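Setska Evening Courses
Packing and Storing at Home, Handout 2: The Cardboard Box
Aug 8, 2020

We use cookies to remember your settings. Accept | Manage

Every moving guide praises the cardboard box. I'm less sure. A box is only as good as its bottom seam, and most of us reuse boxes whose seams have already done a trip. Before you put anything in, stand the box open on a bare table and look at the flaps. A ragged edge is ugly but harmless. A soft corner is a reason to recycle it.

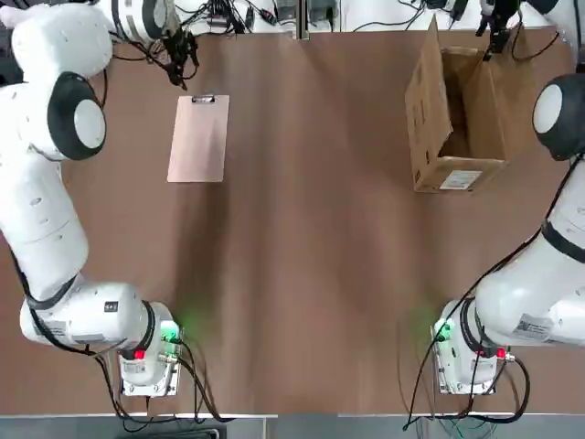

Should you pack flat things such as clipboards on the bottom or on top?
Along the side wall, upright, if the box is deep enough. On the bottom they slide, and on top they get pressed by the flaps.

The old labels are another matter. The Brovine checklist, which some of you brought in July, wants 16 checks per box. I'd keep two: the seam and the label. Printing on the side tells you what the maker thought of the box when it was new, so don't treat it as a promise.

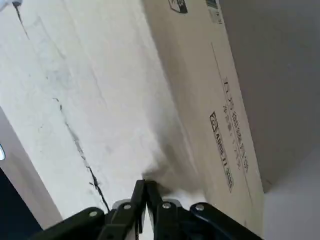 Then there is tape. People wind it around everything and call the thing protected. The Marras booklet suggests 200 inches of it for one medium box, and I have yet to see what the second hundred does. Tape holds things shut. It won't cushion anything, and on paper or painted surfaces it leaves a mess when you peel it. 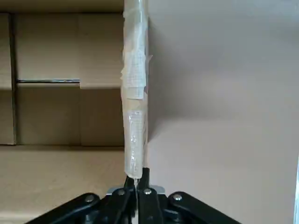

Cardboard shelves and dividers get the same doubtful look from me. They're fine for light things. Revelent claims that 92 percent of its customers keep theirs for years, without saying how many customers were asked or what they put on them.

For next time: bring one used box and one flat item that you never know where to put. Check that it goes in without bending before you reach for the tape.

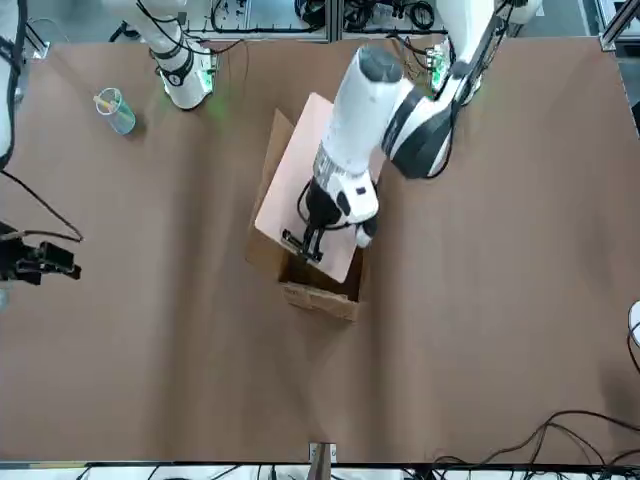
Fig. 4. Pink sheet tilted across the opening of a box, one side flap standing.

Share 2 | Comments 16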